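Notes for the people who use the Matura word list. Please read the part on spelling before you send a correction.

# Matura: a list of kitchen and cooking words from Dostitz

Matura is a plain text list of 2,650 words and short phrases that people in Dostitz use for cooking, baking and preserving food. Many of them are not in any printed dictionary. I started the list for my own use, when I was translating old recipe notebooks and always forgot what I had decided for the same word one notebook before.

The material comes from 40 handwritten notebooks. The oldest ones use the Feder spelling, which was taught in the local school for a long time. The newer ones are mixed, and sometimes one page has two spellings of the same soup.

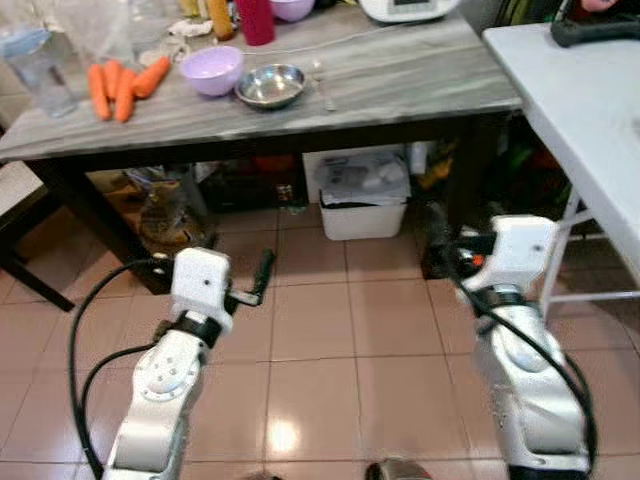 Can I use the list if I do not read the Feder spelling?

Every entry has the modern form in the first column, so you can search with that and ignore the old form completely.

## Files

- `words.tsv` is the main list
- `phrases.tsv` has the phrases that have no single head word
- `sources.tsv` connects each entry to a notebook and a page
- `doubtful.tsv` has the words I could not read with certainty

All files are UTF-8 with tabs between the columns. Please do not open and save them in a spreadsheet program, it changes the fractions into dates.

## Columns

The main list has 6 columns: modern form, old form, part of speech, English meaning, notebook number, remark. The remark is often empty. When a word has two meanings, it has two rows, and the rows are not always next to each other.

Measures are the difficult part. A "spoon" in the notebooks can be level or heaped, and the writers say it only when they

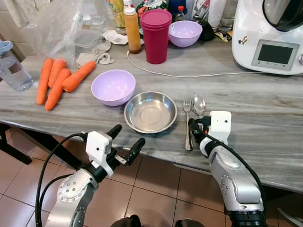 think that the reader will make a mistake. I translated it simply as "spoon" and put the longer explanation in the remark when the notebook gives one. The word for "a handful" has 5 old forms and I kept all of them, also the one which is probably a slip of the pen.

## Spelling

The old letter that looks like a long s is written as a normal s. Double vowels stay double in the old form and become single in the modern form. If you find a double vowel in the first column, it is an error and I am glad to hear of it.

The Räsänen reader, a small schoolbook which I used for comparison, gives other modern forms for some baking words. Where it disagrees with the notebooks I followed the notebooks.

## Changes 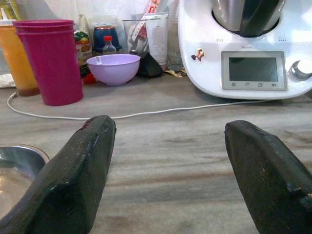

Dostitz, 27 Jul 2019

Corrected the entries for sour milk, whey and buttermilk. In the earlier version whey and buttermilk had changed places in many rows, and the mistake was mine. The page numbers of the green notebook are also new, as I had counted the cover as the first page. Old references to this notebook are now one page too high.

The words for plum butter were moved from `doubtful.tsv` to the main list in February.

## Known problems

- Names of mushrooms are translated by their common name only, and one common name can mean several kinds
- Verbs for stirring are all given as "stir", although the dialect has a separate verb for stirring from the bottom of the pot
- Some stains cover whole words, these are marked with three dots
- The sort order of words with an umlaut depends on your system
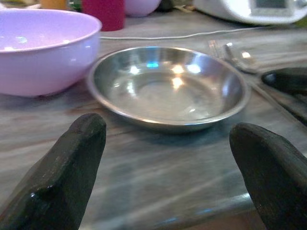 *Matura word list, kitchen section*

## Use

You can use the list freely for study, translation and teaching. If you print a part of it, please write the name of the list and the version date. Corrections are best sent as a short text with the row, the present meaning and your suggestion. I answer slowly in the preserving season.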